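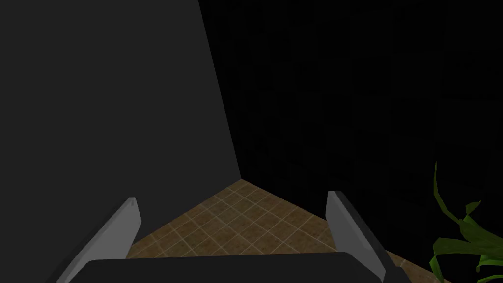 What screed thickness do I need over hydronic floor heating pipes in a ground floor workshop?

Posted by Tudor Husar, July 8, 2020

The workshop is a single room on grade with an existing concrete slab in fair condition. I plan to lay insulation board, clip 16 mm PEX pipe to it at 150 mm spacing, and pour a sand and cement screed over the top. The floor will carry a workbench, shelving and a lathe with a mass of 806 kg on four feet. One supplier quoted me 50 mm of cover over the pipe and another quoted 65 mm total depth. Those are close to the same thing, but I would like to know which dimension governs and whether the lathe changes it.

Ingegerd Westerberg

The governing dimension is the cover above the top of the pipe. Total depth follows from it once the pipe diameter and clip height are known. For a sand and cement screed floating on insulation, I would work to 65 mm total under light domestic loads and 75 mm under workshop loads. With 16 mm pipe held tight to the board, 75 mm total leaves 59 mm of cover.

The lathe is a separate matter. At 806 kg on four feet, assuming even distribution, each foot carries just over 200 kg. The screed can spread that if each foot sits on a steel plate, but the weak layer is the insulation underneath. Check the compressive strength on the data sheet and read the long-term figure, not the short-term one taken at 10 percent deformation. The second figure is always larger and is the one printed in bold. Ordinary floor grade EPS will creep under a permanent point load, and the screed will crack along the nearest pipe run.

My preference would be to leave the pipe and insulation out of the lathe area entirely. Form a block of solid concrete bonded to the slab, put a compressible edge strip around it, and run the heating up to that line. You lose very little heated area and the machine will hold its level. Draw the block on the pipe layout before ordering, as it changes the loop lengths.

Pressure test the loops before the pour and keep them under pressure while the screed goes down. Do not use the heating to speed up drying.

Joar Backlund

I did mine at 60 mm with the Skandik board and it has been fine. No lathe though, only a drill press and a table saw. Use fibers in the mix.

Vilgot Kristiansen

Agree with Ingegerd on the separate block. Two additions.

Keep each loop under 100 m with 16 mm pipe, or the pressure drop gets awkward for a small pump. Make the loops close to equal in length so the manifold needs less balancing.

Second, a thick screed responds slowly. At 75 mm, expect several hours between a change at the thermostat and a change in the room. If the workshop is used only on weekends in January, hold a setback temperature through the week instead of switching off. Anchor bolts for the lathe should be set out from the machine's own base, as drawings for older machines are often wrong by a few millimeters.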